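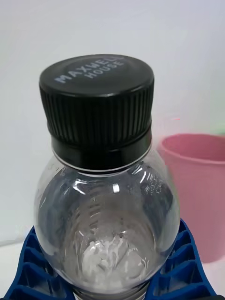
February, cold brew cabinet notes, batch 22

Started the soak at 4:10 pm. Beans are the Ruawai medium, ground coarse on the Justberg, burrs at setting 11. Last batch was a notch finer and clogged the cloth, so I left the dose alone and changed only the grind.

Dose 250 g to 2,000 g of water. Filtered water, straight from the tap unit, no minerals added. Stirred for one minute, lid on, into the cabinet.

Cabinet was reading 6 C when I loaded it. The door seal is still lifting at the lower hinge corner. I pressed it back and put a strip of tape over it, which held overnight last time but not through a second day. Need to order the seal. The Stustach part number is on the inside of the door, not on the back plate where the manual says.

Next morning, 8:30

Pulled it after 16 hours 20 minutes. Drained through the steel mesh first, then the cloth. Much faster than batch 21. The cloth was done dripping in 11 minutes and I didn't have to squeeze it.

Yield 1,640 g. Refractometer gave 3.1, then 3.1, then 3.2. Wiped the glass between readings and let each sample come up to room temperature. Batch 21 read 3.6, but some of that was fines, so I don't trust the comparison much.

Tasting, cut one to one with cold water: less bitter at the back, a bit thin. Some cocoa, and a papery note that I think is the cloth. It was a new one and I only rinsed it once. Boil the next one before use.

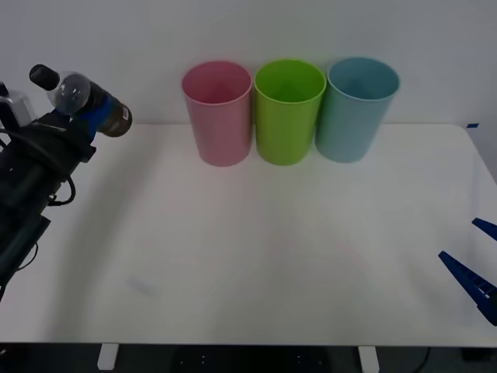 Cut two to one (coffee heavy) it was better and the papery note mostly went away. I'd serve it like that. Over ice it would need to be stronger again, so if we want one recipe for both, the dose has to go up. Try 280 g next time with everything else the same.

Total weight check. Loaded jar 2,864 g, which is 2,000 water, 250 coffee and 614 for the jar and lid. That matches, so the bench scale is fine and the odd number in batch 20 was probably me forgetting to tare. I've crossed it out in the log sheet.

Cleaning: mesh soaked in hot water and washing soda, brushed, rinsed twice. Grinder hopper emptied and wiped. I didn't take the burrs out. They are due after batch 24.

Left to do:
Order door seal
Boil new cloth
Move the Jusuleo thermometer to the bottom shelf and compare it with the cabinet display, which I think reads low
Keep 200 g of this batch back and taste it again after three days

The retained portion is on the top shelf, marked 22. Please don't drink it.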